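Shared workshop gets its arm moving, on screen first

Members of the Kurnar workshop have a robot arm half built on the back bench and a simulator running ahead of it. Parts so far: $1,349, most of it motors. Budget was 600. Nobody is bringing that up at meetings.

Aldo Bortolotti and Fiorella Russo started the build in November, working evenings. Base and shoulder are bolted down, elbow is printed and waiting on a bearing. The wrist is still a drawing. Ekene Ogundipe does the software and didn't want to wait for the wrist, so he set up a simulated room to practice in.

"I can break things in there all night," Ogundipe said. "Motors cost money."

The room is plain on purpose – gray floor, a table with two chairs, a wooden chest against the wall, a door. First job is finding the chest and planning a path to it. Lifting the lid comes later. He has logged 1,805 trial runs, and says the early ones were mostly usless. 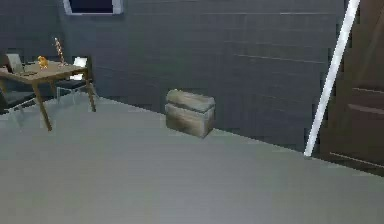
Corrado Fiore is wiring the control box and wants a stop button on both sides of the bench before anything gets power. Russo agrees. Bearing is due this month, acording to the supplier, who said the same last month. Workshop is open from 6 p.m. for anyone who can solder.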